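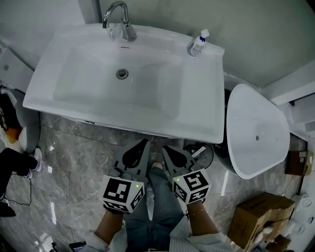 So the lights were green the whole time and you still lost the left hand? That was the first thing they wrote back from Uysal this morning, before I'd even got the kettle on, and yes, that's the whole problem in one line. I've been grinning about it all day, which is a strange way to feel about a wrecked session, but what a beautiful fault!

25 May 2026, Lomirside

Right, getting it down while it's fresh. We were in the bathroom all morning doing the vanity tasks with the Brostix pair. Wipe round the basin, move the pump bottle from the back corner to the front and back again, lift the tap lever, lower it. I love this bathroom. It's got everything you'd want for making a machine's life difficult, a shiny floor, a white sink, a white bath and a pale wall, and hardly a corner anywhere for a tracker to hang on to. I said in April that if the grippers coped in there they'd cope in any house in the suburb. Well, they didn't cope.

Everything felt lovely in the hand. Both green lights on, fingers closing nicely, no buzz from either side. I did take after take and was honestly proud of the bottle ones, because the bottle is a light little thing and wants to skate off if you come at it too fast. Then we stopped for lunch and I opened the morning in Estidwood and the left hand was off on a holiday of its own. It starts out fine. It goes to the basin, it comes back, and then somewhere in the wiping it slides down through the floor and keeps on going, quite calmly, as if it had a basement to visit. The right hand carries on wiping beside it without a wobble. I laughed so hard I had to put my sandwich down.

And the green lights! I'd always read them as "all good". The manual, which I have now read properly (page 18, under a drawing of the charger), says green means powered and connected. Says nothing whatsoever about whether the position is any good. I've been trusting that little light for weeks and it was only ever telling me it was awake.

My first guess was the floor. Those tiles throw light back in long streaks and I was sure the markers were being picked up twice, once on the cube and once in the shine. So I laid towels down in front of the sink and did ten minutes more. Left hand went through the floor again, towels and all. Bother. Such a good theory too.

Second guess was that I'd got the two cubes muddled, left for right. Checked them against the sheet. No, they were right.

Third go was the one! Uysal asked me to hold the left gripper still on the edge of the basin and then twist only the cube with my other hand. It moved. Hardly at all, a hair, with a tiny click at the end of it, but it moved, and it's not meant to move in the slightest. The screw underneath had backed off. Every time I leaned into a wipe the cube shifted a touch on its handle, and Estidwood took each shift as the hand going somewhere and added it to the last one. Hence the basement. The right one is as tight as a drum.

Tightened it, put a dab of thread lock on, let it sit, then ran a straight 225 seconds of the hardest wiping I could manage, really scrubbing. Flat as you like. I cheered out loud in a bathroom.

The sad part is the count. 682 takes on the card, and everything with the left hand in it after the first wipes is no use for teaching an arm anything. You can't feed that in. Some poor robot would learn to clean a sink by punching through the floor, and the thought of that near someone's toes took the grin off me for a minute. I've marked the lot as bad and sent the note through. Uysal will look at whether the early ones can be kept, and I said I'd sooner do them over than have a doubtful one sneak in.

New habits from tomorrow. Twist both cubes before starting, and again at each break. Play back one take in Estidwood before doing a second. Ask for a warning colour when the position jumps, which they sounded quite keen on.

Wrists are sore. Must bring the small screwdriver, it's still on the kitchen bench, and pick the towels up off that floor before somebody goes for a slide.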